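빨래 개는 자리를 침대로 옮겼다

이사 오고 나서 한동안 빨래를 거실 바닥에 앉아서 갰다. 건조대가 거실에 있으니 걷어서 그 자리에서 개는 게 편할 줄 알았는데, 삼십 분쯤 지나면 허리가 아프고 바닥 머리카락이 옷에 붙었다. 12월 들어서는 바닥도 차서 침실로 옮겼다. 이제 한 달 가까이 됐다.

방법은 별것 없다. 이불을 걷어서 의자에 올려 두고, 연한 녹색 시트만 남긴 침대 위에 빨래를 쏟는다. 벽 쪽에는 아직 안 갠 것, 발치에는 다 갠 것을 둔다. 가운데는 비워 놓고 한 장씩 가져와서 편다. 서서 하면 침대가 조금 낮아서 나는 무릎을 매트리스에 대고 한다. 시트는 늘 좀 구겨져 있는데 개는 데는 지장이 없다.

시간이 제일 많이 드는 건 티셔츠다. 수건은 모양이 네모라 생각할 게 없고 양말은 짝만 맞추면 된다. 티셔츠는 소매가 있어서 한쪽을 맞추면 다른 쪽이 틀어진다. 예전에는 들고 공중에서 접었는데 지금은 무조건 눕혀 놓고 한다. 먼저 길게 놓고 양 끝을 잡아 당겨서 큰 주름을 편다. 그다음 소매를 안쪽으로 넣고, 반 접고, 다시 3등분으로 접는다.

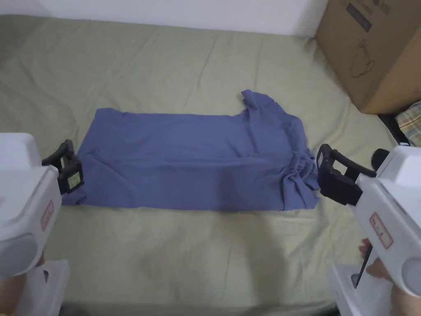
당길 때는 양쪽 힘이 비슷해야 한다. 한쪽만 세게 잡으면 그쪽은 판판해지고 반대쪽은 뭉친다. 뭉친 채로 접으면 서랍에서 꺼냈을 때 그 주름이 그대로 남아 있다. 그래서 뭉친 쪽은 놓았다가 손바닥으로 한 번 쓸고 다시 잡는다. 소매가 위로 들려 있는 것도 이때 같이 눌러 준다. 얇은 면티는 이것만 해도 다림질을 안 하고 입을 만하다. 두꺼운 맨투맨은 잘 안 된다. 그건 그냥 옷걸이에 건다.

서랍은 한 칸에 티셔츠 12장이 들어간다. 세워서 넣으면 그렇고, 눕혀서 쌓으면 위에서부터만 입게 되어 아래 것은 계절이 바뀔 때까지 못 본다. 세워 넣으려면 접은 폭이 서랍 높이보다 작아야 해서 3등분으로 정착했다. 반의 반으로 접으면 위가 걸려서 서랍이 안 닫힌다.

지난번에 세탁기를 두 번 돌리고 몰아서 갰더니 다 끝내는 데 48분이 걸렸다. 거실에서 할 때보다 빨라진 건 아니다. 그래도 허리는 덜 아프다. 침대에서 하면 자기 전에 치워야 하니까 미루지 못하는 것도 있다. 거실에 있을 때는 개다 만 빨래가 이틀씩 소파에 있었다.

불편한 점도 적어 둔다. 어두운 옷에서 나온 먼지가 시트에 떨어진다. 다 개고 나면 돌돌이로 한 번 밀어야 한다. 그리고 양말 한 짝이 침대와 벽 사이로 빠지는 일이 벌써 여러 번 있었다. 틈에 뭘 끼워 둘까 하다가 아직 그대로다. 다음 주말에 침대를 벽에 더 붙여 볼 생각이다.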